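Sombridge bench notes
06/06/2020
Entry: L. Gauthier
Cell 2, tube handling, grip loss during pour

Fault first. On run 109 the left arm lost grip on the tube between the rack and the beaker. The tube slid down through the fingers, caught on the lower edge of the pads and hung there. The controller logged no fault. Gripper status stayed at "object held" for the whole move and the program went on to the tilt with the tube well below its taught position. I hit the stop before the tilt finished. A little liquid on the table, tube intact, no one near the arm.

Liquids are dyed water, so this is a nuisance and not an exposure. It would be a different entry with the Flamdale samples, and those are due to go on this cell next.

What the log shows:
Close command accepted, finger position settled normally.
Motor current at close was normal, then dropped in two steps during the lateral move.
Finger position did not change by more than the deadband, so the held flag was never cleared.

The held flag is computed from finger position only. Ifor pointed this out in March, and it went on the list under Hoxha's driver update, which we have not installed. With a thin rigid tube the fingers can lose most of their force and still sit at the same width. Position alone cannot tell a firm grip from a loose one.

Went back to single steps after lunch. Reduced speed, yellow tube only, red and blue left in the rack, stop button in hand. Paused over the table after each segment and checked tube height against the pads. 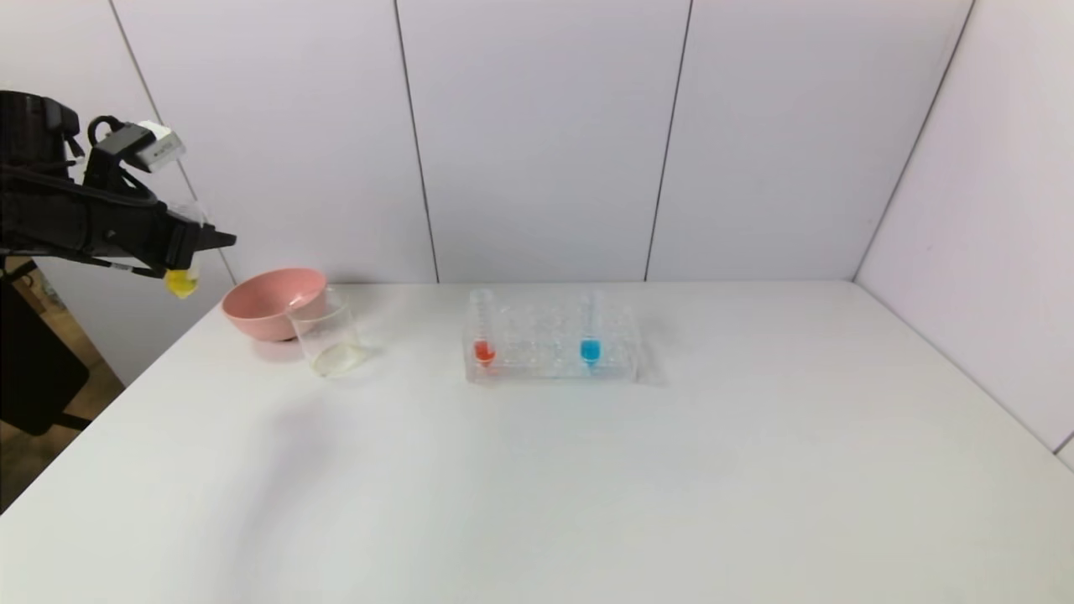
Grip held on every stepped move. At full speed with an empty tube I got the current drop again on the second attempt, at the same place in the path, just after the wrist starts to rotate. The tube did not slip that time. Repeated with the wrist locked: no drop. That points at the cable run. My reading is that the gripper lead goes tight as the wrist comes over and the supply to the finger motor sags. Not proven. I have not put a meter on it under motion.

Pads: wiped and inspected. The left one is polished along the contact line. Replaced both from the Plinovau bag, old pair kept in the drawer marked 316. I don't think worn pads caused this, but they would explain why the tube slid as far as it did.

Changes made today:
Wrist speed limited to roughly half on all pour programs.
Current threshold added to the held check. If current falls below it for longer than the filter window, the arm stops in place and waits for an operator. It does not open the fingers and it does not go home.
Tilt now requires the held check to pass again immediately before it starts.

The stop-in-place behavior needs a second opinion. It leaves a tube over the table in a weak grip, but every alternative I tried on paper moves the tube more.

Open:
Reroute gripper lead with more slack at the wrist, then repeat at full speed. (Ifor)
Meter on the supply during wrist rotation. (me)
Install driver update or write down why we aren't.
No Flamdale samples on this cell until the first two are closed.

Added later, I. Bevan: agree on stop in place. Lead has a flat spot in the jacket where it passes the second clip. Replacing it and not just rerouting. Please leave the speed limit in until I sign here.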